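Home Books Authors Submissions Work With Us Contact

Call for Continuity Readers: The Plukeo Cycle, Books One to Four

July 6, 2025 | By Bianka Vass
4 min read

Sterell is seeking readers for a paid continuity review of the Plukeo Cycle, an urban fantasy series by Araceli Pacheco. The first three novels are in print. The fourth is in its second draft and is scheduled to go to copyediting in December. The review covers all four texts and will produce a single reference file for the author, the copyeditor and the audio producer.

We are recruiting readers from outside the company. Prior knowledge of the series is accepted but not required. The assignment plan calls for a mix of both groups, and applicants should state which one they belong to.

Scope of the work

The four books run to 2,081 manuscript pages. Each reader receives one assigned block of 169 pages or fewer, together with a synopsis of everything that comes before it. Blocks overlap by one chapter at each end, so that every chapter boundary is checked by two people working separately.

Readers record factual statements made by the text and flag those that conflict with another statement in the same block or in the synopsis. The categories are:

Names, titles and forms of address, including the court names used by the river folk
Dates, days of the week, moon phases and elapsed time
Physical traits and injuries, with the chapter in which each is first given
Rules of magic, in particular what a binding costs and who may break one
Geography of the city of Kaketti, above and below street level
Objects that change hands

The fifth category produces the most entries. Kaketti has two street plans, one for the living city and one for the drowned quarter, and a bridge may carry a different name in each. A difference between the two plans is not an error. A difference within one plan is.

Readers do not comment on style, pacing, character motivation or plot. Notes of that kind are removed before the file reaches the author. Spelling and punctuation are handled at copyediting and should be passed over unless they affect a proper name.

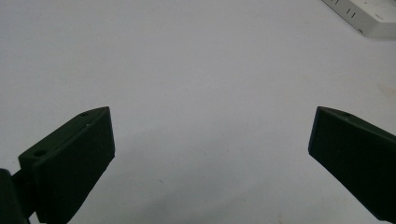 Entries are made in a spreadsheet supplied by Sterell. Each row holds one statement, one page reference, one category code and one status: consistent, conflicting or unclear. Quotations should be kept to the shortest phrase that carries the fact. A row without a page reference will be returned.

Where the narrator is lying, the statement is still recorded, with the code N in the last column. Yusuf, the narrator of the second book, is under a curse that prevents him from giving a true answer to a direct question. His spoken answers take the code. His narration outside dialogue does not, with the exception of the trial chapters, for which separate instructions are included in the packet.

Schedule and payment

The review runs for six weeks from the date the packet is sent. Readers submit a partial file at the end of week two and a complete file at the end of week five. The final week is set aside for queries. Expect a load of five to seven hours a week, depending on reading speed and on the density of the block. Battle chapters go quickly. Council chapters do not.

The fee is $800 per block, paid in two halves: the first on receipt of the partial file and the second when queries are closed. Readers are engaged as independent contractors and are responsible for their own taxes. Everyone who completes a block is listed in the acknowledgments of the fourth book unless they ask to be left out.

Requirements

Applicants must be 18 or older, read English fluently, and be able to work in a standard spreadsheet program. A signed confidentiality agreement is required before any part of the fourth manuscript is released. The manuscript may not be uploaded to any outside service, printed at a copy shop, or shared with members of a household.

Experience in indexing, proofreading, game writing, archive work or fan reference projects is useful. Please describe it in plain terms and say what the output was. A list of favorite books is not needed.

The text includes violence, drowning, the death of a parent and one extended possession sequence. Readers may exclude any of these on the application form, and blocks will be assigned to match.

How to apply

Send a message of one page or less to Anayeli Villaseñor, series editor, through the Work With Us form, with "Plukeo continuity" in the subject line. Include your time zone, your weekly availability and any content exclusions.

Applicants who meet the requirements will be sent a test chapter with planted conflicts and a short answer sheet. The test takes less than two hours. The pass mark is 82 percent, and false positives are deducted. One attempt is allowed. Results are returned by email with the marked sheet attached.

Questions about the contract should go to Eustaquio Quintero. Questions about the spreadsheet or the category codes should go to Vija Pētersons, who maintains the reference file and will answer reader queries during the review. Both can be reached through the same form.

Applications will close when all blocks are assigned.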